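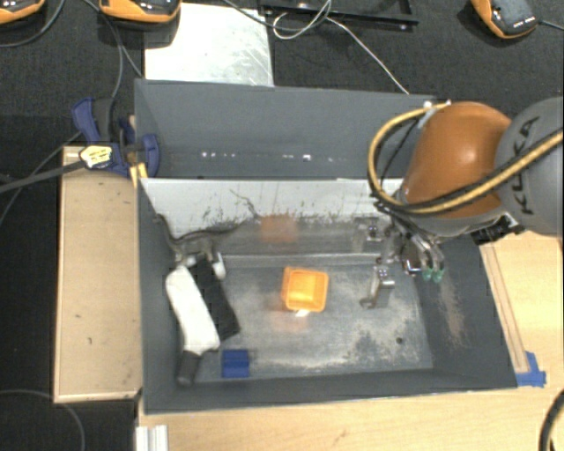 ## Ticket 344: grasp success drops near the walls

**Opened by:** Samira Jaber
**Status:** still open, sorry!

Right, this is the bin picking problem I was moaning about at lunch. We've now got 2,584 logged attempts on the KUKA, and the learned policy (the Randen one) does really nicely on anything sitting out in the middle of the floor. The orange square container is practically a free point. Put things in a tight group at the left though, like the long white object leaning up against the black block, and the scores fall off a cliff.

### What I've tried

- **Retraining without the wall crops.** No real change, and it took roughly 5 hours.
- **Checking for reflections.** The far wall is shiny enough to give you a dull orange patch behind the container, and a sort of dark wavy mess above the cluster. I reckon the depth fill is treating some of that as real stuff - I masked the wall in the Pesska config and the silly grasps up there went away.
- **Swapping the fingertips.** Same green type, new pair. Made no difference at all, so I've ruled out grip.

### Where I'm stuck

Masking fixed the far wall but the cluster is still bad. The policy scores the white object highest, then picks an approach with hardly any room for the second finger. The Wattanapong baseline does better on these, which is a bit annoying given it's 2 versions old!

I'd like to add a clearance term to the grasp score before we run the Starndale comparison. Could somebody check my sign convention in the scoring branch first? I've had it backwards once already - and please don't wipe the old logs, I'm still plotting them.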